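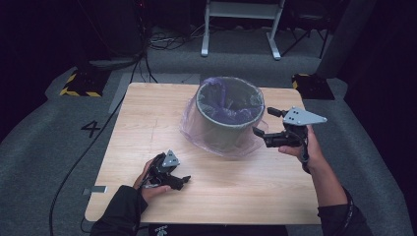
One member of the Lakmont Residents' Association asked, before we had properly got our coats off, whether the new collection times could please be put up in the lobby as well as sent by email, as plenty of people on the lower floors never see the emails at all. It was agreed that this was very sensible and the meeting more or less began from there.

Minutes of the residents' meeting, November 2025
Held in the ground floor meeting room, Lakmont House

Welcome and apologies
The chair thanked everyone for turning out on such a miserable evening, and for the shortbread. Apologies had come from flats 2 and 4. The minutes of the last meeting were agreed, with one correction: the bicycle rack is to be moved to the north wall, and the north wall only.

Rubbish and recycling
The letter from Virkia, our waste contractor, was read out in full, which took a little while. The main point is that food waste will be collected separately from March, and that bags left beside the bins will no longer be taken. There was a good long talk about this. Several people felt the bin store is simply too small, and one resident of many years remembered when it was a coal store and smaller still. It was agreed to ask Virkia for a second food bin and to find out what it would cost.

The question of liners came up again. Flats may use whatever colour they like indoors, but anything going into the food bin must be the compostable sort. A box of these will be kept by the post shelves, and we do ask people to take one roll at a time.

Garden
The bulbs are in, and warm thanks go to all who knelt in the mud to plant them. Ametepe Nursery sent more than we had ordered and kindly didn't charge for the extras. The bill came to £424, and payment was approved. The pear tree needs looking at before spring; two quotes to be got.

Stair lighting
Jirell have been back to the second landing and the light there now stays on long enough to find one's keys. Their invoice for £471 was queried, as it seems to include a visit that several people are quite certain never took place. The secretary will write to them, politely, and payment will wait for the answer.

Any other business
A request was made for quieter doors late in the evening. The piano in the meeting room is still free to anybody who can carry it away.

Next meeting in March, same room, date to go up in the lobby.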